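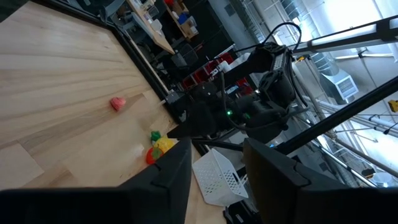
Someone on the list wrote, in August:

> I have stripped the kitchen table back to bare wood and am now frightened of it.
> The tin of Callow says three thin coats. The shop in Mellor says one coat and
> leave it alone. My neighbour says olive oil. Which of them is trying to ruin
> my table? Also, it is still scratchy after a going over with 80 grit and I am
> told this is my own fault.

It is your own fault, but you are in good company. 80 is for getting old varnish off. If you stop there you have a very large nail file. Work up through the grades until you are bored, then do one more, and go with the grain all the way, including the corners where you think it won't show. It shows in the evening when the lamp is on.

As for who is ruining your table, it's the neighbour. Olive oil never properly sets. It sits in the wood, goes off, and by next summer the kitchen smells like the back of a chip shop. I know this from a bread board I was once very proud of.

Between the tin and the shop I'd side with the tin, with the warning that whoever wrote "thin" on it meant much thinner than you are about to do. Put it on with a rag, wait 30 minutes, then wipe off everything that will come off. If you think you've wiped off the lot and wasted your money, that's a coat. Leave it 12 hours with a window open and go again. I gave up after two on the old Barkovach table and it has been perfectly all right, apart from the beetroot.

Lay the rags flat outside to dry before you bin them. Oily rags in a heap can heat up and catch fire by themselves, and I'd hate for this thread to end that way.

Somebody will be along shortly to recommend Illo wax on top. It does look lovely. It also takes a white ring from anything warmer than a cold plate, so have it if you live alone and eat salad.

On the colour question from further down the thread: pale wood goes yellower under oil, and there is no brand that stops it, whatever the label says. If you like the look of it bare, wet a patch with a damp cloth and have a good look before it dries. The oiled colour won't be far off. Better to sulk over a damp patch than a whole table.
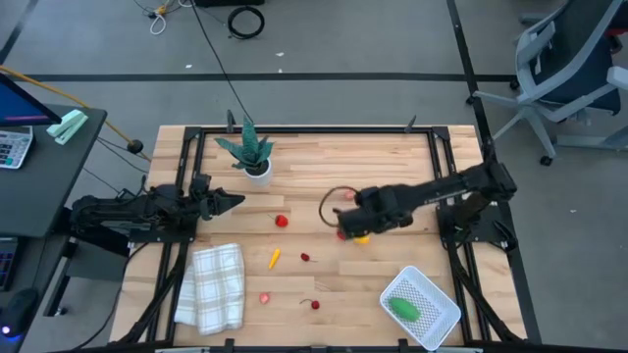
Pale block strips, with towel, basket and pot plant.

Do the underside too, by the way. One coat will do. I skipped it on a leaf of mine and it now rocks gently whenever anyone cuts a loaf.

> PS What do I do with the half tin left over?

Put it in the shed with the other half tins.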